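Courses > Robot Manipulation > Handouts > Week 7: Comparing grippers on a two-arm bench

We use cookies to remember your settings and to count visits to this page. Accept / Manage

Robot Manipulation, Handout 7
Comparing grippers on a two-arm bench
Fadime Yaman
Friday, November 19, 2021

This handout goes with the lecture on parallel grippers and the bench session that follows it. Read sections 1 to 3 before you come to the lab. Section 4 is for the write-up.

1. What we are comparing

A parallel gripper has two fingers that move towards each other along a line. It is the most common gripper you will meet, and most of the differences between one model and the next are in the fingers, the force setting and how the controller reports that it has closed on something.

We have two sets of fingers. The Draltia set is thin and stiff. The Volen set is wider, with a soft pad glued to the inner face. Both fit the same mount and both run from the Erno controller, so you can swap fingers without changing the program. Swap them with the arm powered down and the emergency stop pressed in.

The points to compare are these:

- whether the fingers can get to the object without touching what is next to it
- whether the object is marked or squashed
- whether it slips during the lift or the carry
- whether the closed-on-object signal from the controller agrees with what you see

Do not compare speed this week. Both sets are driven by the same motor and any difference will come from the settings you chose.

2. The steamer task

The task is to load a steamer. Steamed buns go from a plate into the perforated steel insert, one at a time, and the glass lid goes on last. It is a useful test for grippers because the objects want opposite things. A bun is soft and changes shape under load. The lid is hard and smooth, and has to be held by its knob or its rim.

The buns weigh close to nothing as far as the arm is concerned, so payload is not the problem. The limit is squeeze. Set the closing force to the lowest value at which the bun does not slip, and write that value down. The lid is the heavier lift, and the force you found for the bun will not hold it. You will need two settings in the program, one for each object.

Use both arms. One arm handles the buns and the other handles the lid, which saves you changing the force in the middle of a run and keeps each arm on its own side of the table for most of the work.

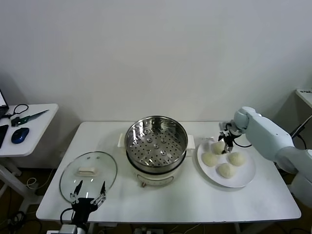 3. Procedure

3.1 Clear the run area and check that the gripper cables have enough slack for the full reach. Move each wrist by hand through its range with the brakes released. A cable that pulls tight at the end of the reach will show up later as a position error, and you will waste an hour looking for it in the code.

3.2 Check the camera calibration with the printed board. If the error is more than 3 mm at any corner, calibrate again.

3.3 Teach four poses for the bun arm: above the plate, at the bun, above the insert, release. The approach should be straight down. If you come in at an angle the outer finger will touch the neighbouring bun before the gripper has closed.

3.4 Teach the lid arm separately. Take the lid by the knob first. If you have time, try the rim as well and note what goes wrong.

3.5 Run the whole task 7 times with the Draltia fingers, then 7 times with the Volen fingers. Do not change the force between runs in the same set.

3.6 Save the log after each run. The Romaniuk logger overwrites the last file if you start a new run without saving.

Replace a bun once it has a dent you can see. A dented bun is easier to grip, and your later runs will look better than they should.

4. Write-up

Give one table for each set of fingers, with a row per run. Record the force setting, the result for each bun, the result for the lid, and any contact with something that was not the target. A run in which everything ended up in the right place but the fingers knocked the plate is a success with contact. Record it as that.

Last year's groups logged 1,260 single picks between them on this task, and 113 of those were marked as slips. Many of the slips were entered without saying when they happened. State whether the slip was at the grip, during the lift or during the carry, as each has a different cause.

The report should be no longer than three pages. Put the program listing in an appendix.

Comments (3)

Danuta Grabowska
Section 3.4: our group could not get the Volen fingers round the lid knob with the pads on. Are we allowed to take the pads off for the lid?

Fadime Yaman
No, leave them on and report it. Put the failed runs in the table like the others.

mk_bench2
The logger also drops the force value if you save before the arm is back at its start pose. Wait for the green light.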